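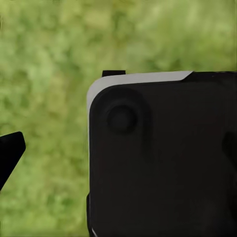
5 min read

I got Conceição Bragança on a call at 7 in the morning her time, and she'd already recorded 20 demonstrations. "I like to do them before the coffee really kicks in," she told me. "My hands are steadier." She works for Flikton, a small outfit in Wukilstead, and for most of the spring her job has been showing a simulated robot arm how to handle a ball.

I've wanted to write about this for ages! There's a lot out there on what robots learn and very little on the person holding the controller, so I asked her to start with the basics. What do you do all day?

"I drive," she said. "There's a hand controller, I move it, and the arm on the screen moves too. I squeeze and the gripper closes. Everything I do gets saved, and then somebody trains on it. When it's going well I forget the controller is there, and when it's going badly I think about nothing else."

Her current world is a green lawn with a black gripper, a dark wicker basket and a bright yellow ball painted with hearts and dots and a big blue zigzag. I asked if the paint was for the robot's benefit. She laughed and said she had no idea, she got handed the ball on her first morning and grew fond of it. The zigzag does help her, though. On a plain ball she finds it hard to tell if it's rolling or if her view is moving, and with a stripe on it she knows right away.

The views are the hard part, apparently. She works from several at once, and the close ones are mostly housing. "You get this great big black corner and a lot of green," she said, "and off at the side a bit of finger, and you have to build the rest in your head." It took her a couple of weeks to stop leaning in her chair to try and see past it. (I tried a demo version at Stollside last year and leaned so far I nearly went over, so I was pleased to hear this.)
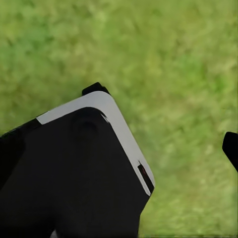
Wouldn't it be easier to just grab a real arm and push it through the motion, a reader wrote to me after I mentioned I was doing this interview, and why bother with a screen at all? I passed the question along to Bragança, and she took it seriously.

"I started that way," she said. Before Flikton she spent a year hand-guiding a real arm, the kind where you hold it by the wrist and walk it through the move. She loved it. You feel the weight, you feel when you're about to bump something, and you don't need to be taught much. "But my own arms were in every recording, and at the end of the day my shoulders were done. Then you drop the object and you go pick it up. In simulation I press a key and the lawn is back how it was."

That reset key matters more than I'd guessed. On the real arm, 40 demonstrations made a very good day. In simulation she's managed 65 before lunch, and the set she's working on now is supposed to reach 900. She does miss the feel of it. Her controller buzzes on contact, but she described the buzz as "a phone going off in somebody else's bag," and she mostly goes by what she sees.

So what makes a good demonstration? I figured she'd say smooth, or fast. She said she wants to be able to tell what she was trying to do when she plays it back. If she wanders over the basket and hovers there while she makes up her mind, the recording has a hover in it, and the robot may well learn to hover too.

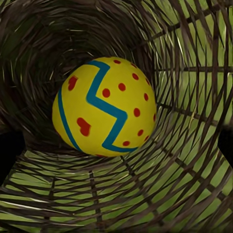
Wicker, she says, is a pain. A box has flat walls and you can line the fingers up with them, but a round woven basket gives you nothing straight to aim by, and the gaps let the green through so your eye keeps sliding off the edge. She comes in slowly with the fingers wide and picks one spot on the ball to steer toward. Lately it's been one of the hearts.

I asked what she does with the failures. She keeps them! Some get labeled and go in a separate folder, and her favorites are the ones where she starts badly and fixes it. The team's training software is called Morais, and according to her it did noticeably better at recovering from a sloppy approach once they stopped throwing those away. "I used to be embarrassed by them," she said. "I'd delete one and hope it didn't show in the log. It showed in the log."

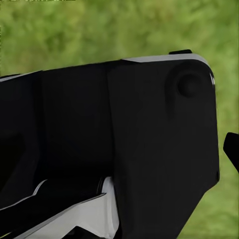

We got onto habits after that. Bragança is left-handed, and for months every approach she recorded came in from the same side. A coworker plotted the paths and they made one fat stripe. Now she has a sticky note on the monitor telling her where to start from, and she swaps it out every 20 runs. She also has a rule about stopping when she's annoyed, because she can see it in the playback — the grip gets quick and the path gets straight and a bit rude.

Does she ever watch the trained robot and recognize herself? She does. There's a little pause she makes just before closing the fingers, and one afternoon in April she watched the arm do the same pause with her hands in her lap. "I called my sister," she said. "She didn't get it at all."

She had another batch to record at 8, so I let her go. Next week she starts on a new ball, and she's asked them to keep the zigzag.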